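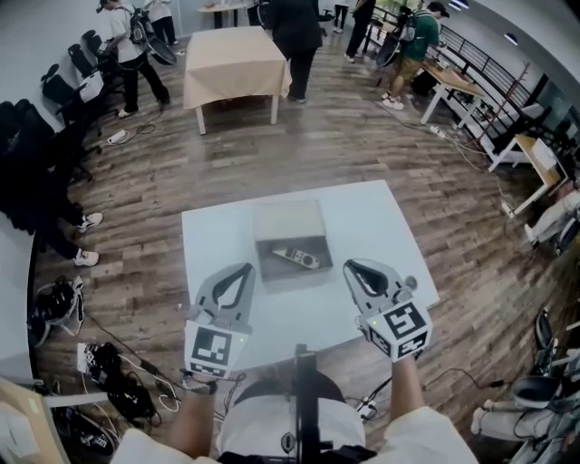
February 22, 2026
Getton room, bench book no. 6, carrying on from Maribel's pages

Remotes and boxes. Meant to start on the packing list first thing but spent the first hour moving tables. White square one now in the front part of the floor, the one with the cloth stays further back. Cloth still needs a wash, Lieselotte says leave it on, it stops small stuff sliding about. Fine.

Box trials. The remote goes in the cardboard box, lid open, on the square table. Tried three ways of laying it:
- straight along the long side. Goes in quick, rattles
- slantwise. Sits better, easier to get hold of again after. Lid needs a push at one corner
- face down. No. Buttons get pressed, battery was flat on two of the Javora ones by the time they got to Fladside last April and I bet that's why

Slantwise for now. Ask Reginald if he minds, he wrote the old sheet and the old sheet says straight.

Padding: tissue too slippy, folded brown paper ok. Card insert would be best but we've 400 boxes of this size in the store and no inserts that fit. Quote from Park for inserts is for 543 minimum, which is a daft number, Esperanza is ringing them. If they'll do 50 as a first lot we take 50 and see.

Dark inside of the box is a nuisance. Label goes in, can't find it again. Try white labels not the buff ones. Afonso has a roll somewhere.

Table height. Square table is low if you're at it for long, my back says so. Put it up on blocks? Wobbles on these boards as it is, had a bit of folded card under one leg all morning and it kept working loose. Need proper feet for it. Don't use the felt ones, they came off in a week on the last table and left glue evrywhere.

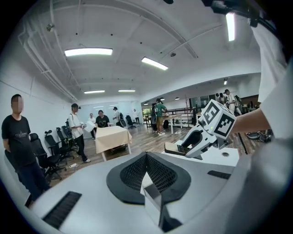 Chairs. They're to stay along the left wall when not wanted, NOT in the middle. Caught my foot on a wheelbase twice before lunch. One of the high backed ones has a castor that sticks, I've tied a bit of string on the lever so we know which. Small boxes shouldn't be left on the floor in front of them either, that's the walkway. Same for bags.

Work table on the right by the railing: keep it for small bits only, finished boxes don't go there. They get mixed up with the ones waiting for labels and then we're opening them all up again, which is what happened to Maribel's batch. Finished = cloth table, waiting = square table. Will write it on a card.

Lights. Ceiling ones are fine for packing but you get a shine off the white remotes and can't read the marks on the back. Turn your back to the windows, helps a bit. Desk lamp made it worse.

Tape: the paper tape lifts on the shiny lids. The plain brown stuff holds but looks awful. Leave a lid taped over night with each, check tomorow.

To do
Feet for square table (Afonso)
Ring Park re inserts, Esperanza on it
White labels
New packing sheet, one page, big print. Reginald to read before it goes up
Wash cloth whatever Lieselotte says
Find out who has the good scissors

Batteries: pack separate or in? Old sheet says in. I'd say separate, in a little bag, taped to the paper. Not decided. Left a note for Maribel.

Stopped there, key back on the hook.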